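Espresso machine rattling and losing water, Hernimside kitchen
Status: open
Opened by: Griet Mulder

Hi all, me again about the coffee machine on the second floor! It's been making a horrible buzzing rattle whenever the pump runs, and by Friday there was a puddle under it as well. I've had a go myself, so I'll put down what I've tried.

First I emptied the drip tray and gave the grille a good scrub (it was grim in there, sorry Doğukan). No change. Then I took the water tank out and pushed it back in properly - the puddle got smaller, but the rattle was just as loud. I ran 2 tanks of plain water through with the steam knob shut, and that did nothing for the noise either.

Pressing down on the lid with my hand made it go quieter, so I think something up top is loose.
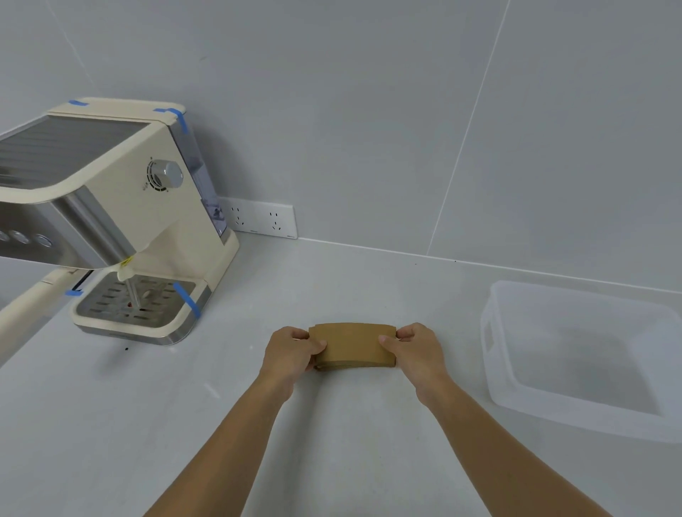

Lid and drip tray with the blue tape on, tank at the back.

Reply from Doğukan Canpolat, 6 pm
Thanks Griet, good detective work! I've asked Sönmez for a new tank seal, and they want just over 100 for a callout, so let's try the seal first. Could you leave a dry sheet of kitchen roll by the back corner overnight and tell me which side gets wet?

Griet
Will do, I'll check it when I get in.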